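Dravden twin-arm simulation licence: reviewed after a season of budgeting with it

I went looking for a simulator because our hardware quote frightened me. Two arms, grippers, mounts and freight came to more than our whole year's equipment line, and I still had no idea whether a two-armed setup was what we needed for tidying work in ordinary homes. Nazareno Donati, who does our purchasing, suggested we spend a little on software first and hold the big order until July. Best suggestion anyone made all year!

The licence is $2,991 a seat, and you can get by on one seat if you're organised about sharing. The household scene pack is another $448. We skipped the Lonau support plan and I haven't missed it, although your mileage may vary if you've never set up a physics engine before.

What sold me was the living room. It has a proper plank floor, a fireplace set into a brick chimney, a big glass door looking out to the lawn, and plenty of floor to work on. I loaded it expecting a grey box with a table in it and ended up poking about for most of an afternoon. 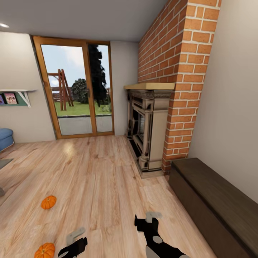 Both arms at floor level in the living room, with two small pumpkins to the left.

Small round things on a floor are a terrific way to find out what reach you're paying for. I had pencilled in the long-reach arms from Smits, and after a few weeks of running floor pickups I crossed them out. The shorter model covers what we do if the base can move, and the difference paid for the scene pack several times over. I'd have bought the wrong arms, no question.

Grippers were the other big line in the budget. Tineke Verstraete wanted to price a fancy multi-finger hand from Grisislow, and I wanted to stay with simple ones and put the money into spares. We tried plenty of two-handed lifts before we settled it (simple grippers, more spares, Tineke still grumbling).

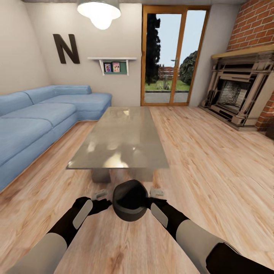 A dark, dome-shaped object between the two grippers, near the glass coffee table.

Now the gripes. Contact settings out of the box are too forgiving, so budget time for tuning before you trust any numbers. The glossy floors and glass look lovely but they chew through graphics memory - we put some $2,000 into a better card, and I'd add that to your sheet from day one. The manual is thin on multi-arm setups. Importing your own furniture works well once you've got the scale right, and I got the scale wrong a lot.

There are 26 rooms in the pack. I've only used a handful seriously and the living room is still my favourite, with the kitchens close behind.

Would I buy it again? Yes, and earlier. If you're planning a two-arm purchase, get the seat a good few months before your order is due and run your own tasks in it, the boring ones especially. We're renewing, and I've asked Nazareno for a second seat.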